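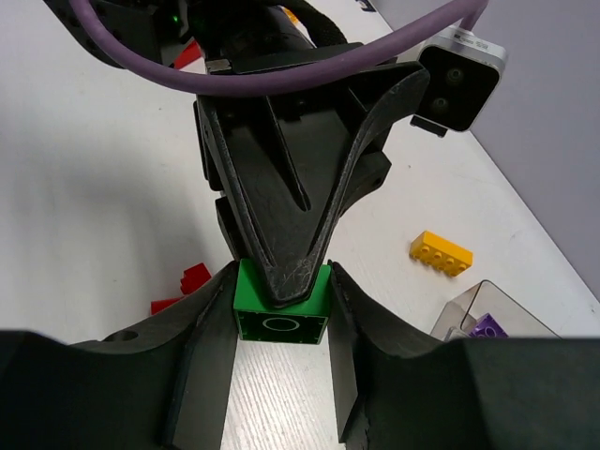
Three weeks is too short for a toy loan when you have twins and the bus to Mitberg runs twice a day, one reader wrote to us after the new rules of the Flindville toy library were made public. The town has now answered, and the loan period will be longer.

**Flindville, 18 Feb 2023** – Families who borrow from the toy library on Groen Street may keep large building bricks, puzzles and wooden trains for 31 days, the town office announced. Until now the limit was three weeks for everything on the shelves. Ride-on toys and outdoor games are not part of the change and must still come back after 18 days in the summer season.

The library opened in the old post office and has 200 families on its list. Many of them live outside the town, and the road from Mitberg was closed for repairs during a large part of last August. In that month the number of late returns went up, and so did the number of complaints about fines.

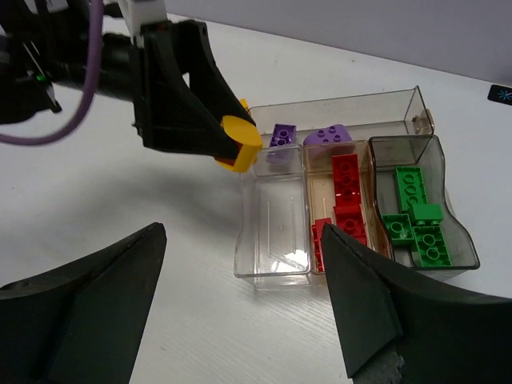

Fines will stay, but they will start later. A family now gets a message when the loan period ends and has three more days to bring the toys back before any money is asked. Missing pieces must be reported at the desk. For a single lost brick there is no charge – for a lost puzzle piece the family pays for the whole puzzle, as before.

The town also wants to open a second return point in Sondard, in the entrance of the swimming hall. It would have a locked cabinet for returns only, and the toys would be taken to Flindville once a week.

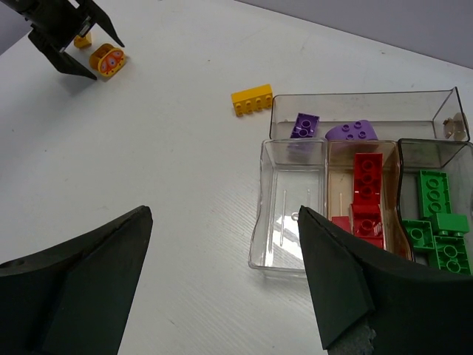
The cost of the cabinet is not yet decided. The town office says it is waiting for a second offer, and the swimming hall has asked that the cabinet does not stand near the emergency door.

The new loan period applies also to toys that are already at home with families. No new card is needed.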